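Why Is Cardboard So Strong?

A cardboard box starts out flat. It is made from paper, and paper tears easily, so it seems odd that a box can carry books, shoes or a pile of dinner plates. The reason is in how the paper is shaped and glued.

What is inside the wall of a box?

Find an old box that no one needs and look closely at a cut edge. You will see a wavy line of paper running between two flat ones. The flat sheets are called liners. The wavy sheet is called the medium, and each wave in it is called a flute. Cardboard made this way is called corrugated cardboard. Corrugated means "folded into ridges."

The waves do the hard work. Each one is a small arch, like the arch under a bridge. When you press on the wall of a box, the arches share the push. The space between them is full of air, so the box stays light.

Try it yourself

You need 3 sheets of plain paper, a glue stick and 2 cups of the same height.

Stand the cups a little way apart and lay one sheet of paper across them like a bridge. Put a coin in the middle. The paper will sag, and the coin will probably slide off.

Now fold the second sheet back and forth like a fan. Make the folds as wide as your finger and run them the long way. Lay it across the cups and try the coin again. Add more coins until it bends.

Last, cut the third sheet in half the long way and glue the halves to the top and bottom of your fan. You have made a piece of corrugated board. It won't be as neat as the kind from a factory, but it works the same way.

How does a flat sheet become a box?

At the factory, a machine cuts the board to shape and presses lines into it. These lines are called creases or scores. Cardboard doesn't like to bend in just any place. If you fold it without a crease, it may buckle or crack. A crease squashes the flutes along a line, and the board bends there.

Most boxes have four side walls, with four flaps at the top and four at the bottom. The flat shape is called a blank. One edge of the blank has a narrow strip that is glued to the opposite edge to make a tube. The flaps close the ends.

A flap is joined to the box along one crease only. The crease acts as a hinge. The other edges are free, so an open flap can lean at any angle.

A tan sheet of cardboard or paper with a cream sheet of paper overlapping it, and an open box with its front flap out over the tabletop:
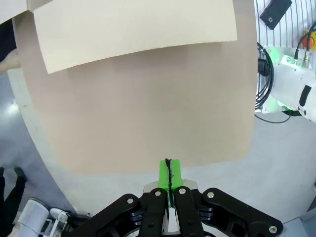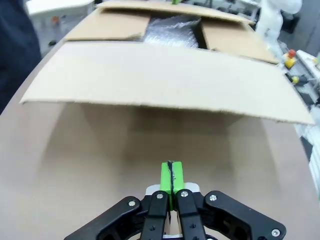

My flaps always spring back up when I let go, Titilayo Eze wrote to us, and I have to hold them down with my elbow while I get the tape. This happens with new boxes. The paper in a fresh crease pushes back a little. Fold the flap all the way outward, then all the way in, and run your thumb along the crease. After that it should stay down better.

Which flaps go first?

Look at the top of the box. If it is longer one way than the other, two of the flaps are short and two are long. Fold the short ones in first. Then fold the long ones over them. On an ordinary shipping box the long flaps meet in the middle, and the tape goes along that line. Let the tape run a little way down each end of the box.

Some people tuck the four flaps under one another in a circle instead of taping them. This is fine for storing toys on a shelf. It is not good for the bottom of a box, where a heavy load can push the flaps open.

What makes cardboard weak?

Water is the worst thing for it. Wet paper fibers let go of each other, and the glue can soften too. A box left in the rain may fall apart when you lift it.

Dents are a problem as well. Once the flutes are crushed, the arches are gone, and that part of the wall is no stronger than thick paper. Corners matter most of all, and a box with a crushed corner should not go at the bottom of a stack.

Words to know

Blank: the flat, cut shape before a box is folded
Crease: a pressed line where the board bends
Flute: one wave in the middle layer
Liner: a flat outer sheet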